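Drenenance fault

The Drenenance fault is the name given to a recurring error in the table-top handling robots used at the Clelosthorpe workshop, in which an arm lowered its gripper to the wrong height after a restart and carried on as though nothing were amiss. It takes its name from Drenenance, the control program in which it was found. The fault came to light in January, during a long run of cup-handling trials, and was described in an internal report by Salma Bennani and Oğuzhan Dönmez dated February 8, 2023. Although the damage it did was small (mostly chipped crockery and torn paper, along with one bent gripper finger), it is remembered at Clelosthorpe with a certain rueful fondness, and it led to a good many changes in how the arms are stopped, started and tidied up after.

Background

The Clelosthorpe workshop was set up to study how robot arms cope with the ordinary things people keep in kitchens. Cups, mugs, plates and bowls are harder than they look. They are smooth, they come in a great many shapes, and a handle that points one way in the morning may well point another way by the afternoon. The software for the early trials was bought from a small supplier, Gaber, and was replaced in stages by Drenenance, which the workshop wrote for itself under the patient eye of Chie Kuroda.

The trials followed a simple pattern. The table was covered in brown paper and marked out in cells with blue tape, a piece of crockery was set down in one of the cells, and an arm was asked to approach it, take hold of it and move it to another. The cells gave the operators a shared way of talking about where things were, and it is surprising how much argument that saves over a working day.
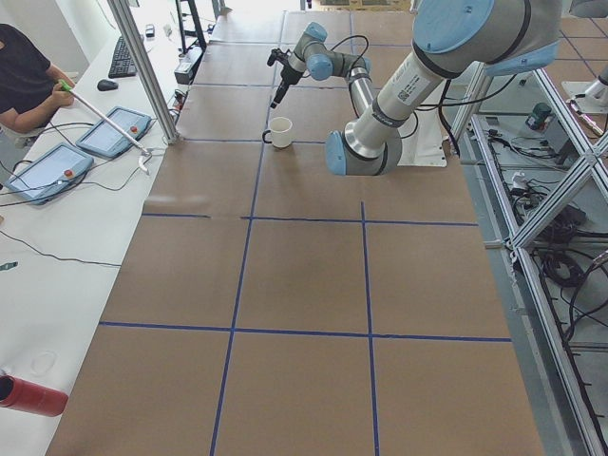

Each run began with a short routine known to the staff as the morning reach, in which the arm was brought down slowly over the paper until its operator was satisfied with the height. The figure was then saved and used for everything that followed. If an emergency stop was pressed partway through a run, the arm was meant to forget the saved height and ask for a fresh one before it would move again. This last step was the part that failed.

Discovery

The first sign of trouble was a mug that lost a piece of its rim during the trials in January. Nobody thought a great deal of it, as crockery had been chipped before, and the mug was put in the tin with the others. Over the following days Sanaa Hamdy, who kept the run book, noticed that the breakages seemed to come in little clusters, and that every cluster followed a stop and a restart. She went back through the book with a pencil and found that of 299 runs recorded that month, 232 had gone from start to finish without a stop, and not one of those had ended in a breakage. All 9 of the bad runs were among the remainder.

It was a lovely piece of plain bookkeeping, and the report gives her full credit for it. Until then suspicion had fallen on the grippers, which had been changed shortly before, and Dönmez had already spent several evenings taking one of them to pieces and putting it back together again to no purpose whatever.

Cause

When a stop was pressed, Drenenance cleared the saved height from the arm that was moving, as intended. It also kept a second copy, used for drawing the little picture of the table on the operator's screen, and this copy was left alone. On restarting, the program looked for a height, found none in the proper place and quietly helped itself to the one kept for the picture. If nothing on the table had changed, the two were the same and no harm came of it. If the paper had been relaid or the gripper adjusted during the stop, the old height was wrong, sometimes by enough to drive the fingers into a rim or down on to the table itself.

The error was made harder to find by the screen, which naturally agreed with the mistaken figure and showed everything in its rightful place.

The part played by the table

The report gives a whole section to the state of the working surface, and some readers have felt that it dwells on this rather longer than it need have done. Bennani's argument was that a tidy table gives early warning of a low-running arm, provided that somebody looks at it properly between runs. 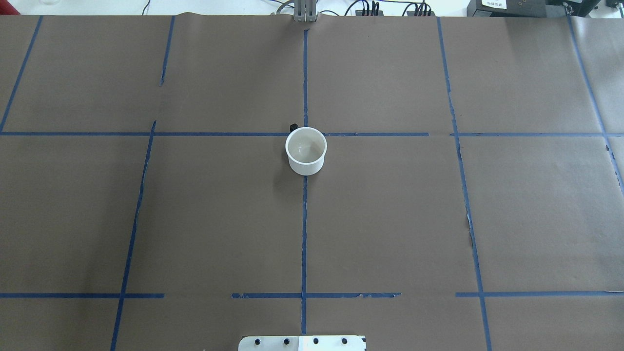 Wear in the tape was the chief difficulty for anyone trying to judge, after the event, whether an arm had come down too far. Tape on paper frays of its own accord when things are slid over it, when sleeves catch it, and when it is peeled up and laid again, and the marks left by a gripper finger are not easily told apart from the rest. The ragged edges and small pale flecks along the lower cross strip are typical of a surface in regular use, and a lifted piece like the one in the long strip on the right could come from any number of causes. Bennani therefore asked for worn strips to be replaced at the start of each day, so that a new tear would at least be known to be new.

Remedies

The program itself was put right by Kuroda in an afternoon. The second copy of the height was done away with altogether, and the screen now draws its picture from the same figure that the arm uses. To be on the safe side, the corrected version was put through 276 deliberate stops and restarts, with the paper lifted or relaid between many of them, and it asked for a fresh height every time.

Changes to working habits took rather longer to settle. After any stop, the operator must now repeat the morning reach in full, even when the stop was pressed by accident, and must write the new height in the run book before moving on. Anything that has rolled or been knocked out of its cell is to be left where it is until the arm has been made safe. There was some grumbling over this at first, particularly towards the end of the day when everyone wanted their tea, but the rule has stayed.

Later use

A shortened form of the report was passed to Prornico, a neighbouring firm with arms of a similar kind, where Liesl Ammann used it in the training of new operators. She added a practical exercise in which the trainee is handed a run book containing a hidden pattern of faults and left alone with it for an hour. The exercise is known there as "doing a Sanaa".

The chipped mugs were kept, and for some while afterwards held pencils in the Clelosthorpe office.

See also

Emergency stop
Height calibration
Run book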